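To: automation list
Date: April 7, 2020
Subject: Re: Visit to the Onness workshop – worth the drive?

> We have two seats left in the van for the Onness visit in June. Has
> anyone been to one of their demonstrations? I would like to know what
> they show before I ask my boss for the day off. The notice only says
> "handling of household items" and gives a fee of 40 dollars.

I went to the last one, so I can tell you what I saw. The day starts with a short talk, and then you go through to the benches in groups. My group began with the dish work, which was the part I had come for. They had an arm working at a black wire rack with plates in several colors.
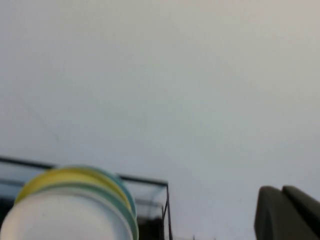 The talk before it was the weak part. It went on too long and most of it was company history. Get a seat near the door if you can, so you are among the first at the benches.

Danladi wrote the control software and Brudari supplied the arms. Both had people on hand, and they were open about what goes wrong. Plates are harder than they look. A thin rim gives the fingers little to hold, and plates that lean together are hard to tell apart. They said they had logged 387 failed grasps on plates alone and were aiming for 1,000 clean runs before moving on to bowls.

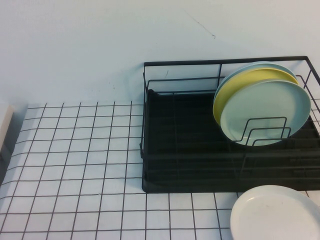 Can you ask for a run to be repeated?

Ask the operator at the bench. Ours was happy to do it as long as the next group was not waiting – I asked twice and got it both times.

They also talked about the work surface. The bench I stood at had a black grid on white, and one of the Clallesus people in our group wanted to know how much a patterned surface matters to the cameras. The answer was that they had not tested enough different ones to say. I thought that was fair. 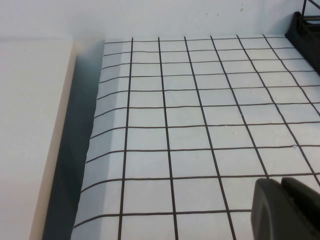
Lunch is included in the fee, and parking is free behind the building. There were 200 visitors over the whole day and the benches got crowded after lunch, so go in the morning.

I would go again for the benches alone. If one of those van seats is still open, please put me down for it. I can pay the 40 dollars in advance.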